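### 3.2 Work surfaces

Most of the tasks in the Plodlow sessions were done at a table, and the surface turned out to matter more than we had planned for. Participants cleared, sorted and wiped on whatever they had at hand. We logged 321 sessions across the Kunda and Carnbridge sites, and in 94 of them the main surface was white or close to white. Quintana coded the surfaces by color and finish; Mühlbauer checked a subset of 20 and disagreed on one, a pale gray desk that was moved to the "other" group.

White matte tops show small marks that a patterned or wood-grain top would hide. Figure 4 gives a case of this: the tabletop is clean apart from a tiny dark speck near its left edge, and a whiteboard lies flat on the right. We scored a surface like this as "clear with residue" — a single speck is enough under our rules, whatever its size. 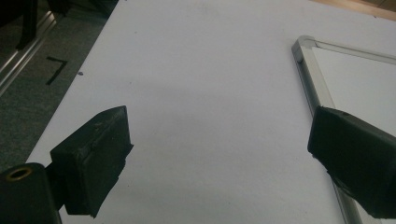
### 3.3 Scoring residue

Residue was scored separately from objects. An object is anything a person would pick up and put somewhere, such as a pen, a cup or a whiteboard. Residue is anything a person would wipe or brush away. Shadows were a common source of error on white tops, and coders were told to leave soft gray areas unscored unless they had a hard edge.

Each coder worked through the scoring sheet from Khaemba in batches of 10, with a break between batches. Stains that could not be told apart from surface wear were marked "unclear" and left out of the totals in Table 2.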